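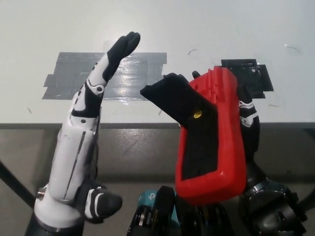

Two robotic hands at the front edge of the test table, the right one gripping a red plastic object. Photo: Prundberg

Prundberg publishes first results from two-hand gripper comparison

3 Oct 2025

The automation lab at Prundberg has released interim results from a trial comparing two controllers on a pair of five-finger robotic hands. The trial covers 2,452 grasp attempts on hard plastic and rubber-covered parts, all of them logged with joint position, motor current and contact time.

Both controllers run on the same hands and the same arms. The first, Fina, closes each finger to a preset position and holds it there. The second, Vidmar, limits motor current per finger and lets the hand settle around the part. Each attempt was scored as a hold, a slip or a miss. A hold means the part stayed within the grip for the full test motion, including a wrist rotation in both directions.

Of 700 attempts on parts with an uneven outline, Fina recorded 317 holds and Vidmar 624. On plain cylinders and blocks the gap was small, and the lab does not consider it significant. Fina was faster to close in every category.

"Position control does well until the part is a few millimeters from where the planner thinks it is," said Timo Kasten, who ran the bench work. "Then one finger takes the whole load and the part turns in the hand."

Current limiting has its own costs. Vidmar needed longer to confirm a grip, and the thumb sometimes stopped short on narrow parts - a fault the team traced to friction in the thumb joint and corrected with a higher starting current. Attempts made before the correction are included in the totals.

Handovers between the left and right hand have been tested only in short runs. Macarena Palma, who wrote the scoring software, said the main difficulty is timing the release. The giving hand must open after the receiving hand reports a stable grip, and the two signals currently arrive at different rates. A shared clock for both hands is being installed.

Camera placement is the next variable. The lab plans to compare a head-mounted view with a fixed overhead one, using the same parts and the same start positions. A second site at Darville will repeat the single-hand series to check whether the results carry over to another set of hands.

The full data tables are due in December, along with the controller settings used for each run.

We use cookies to remember your settings and measure traffic on this site. Accept all | Manage preferences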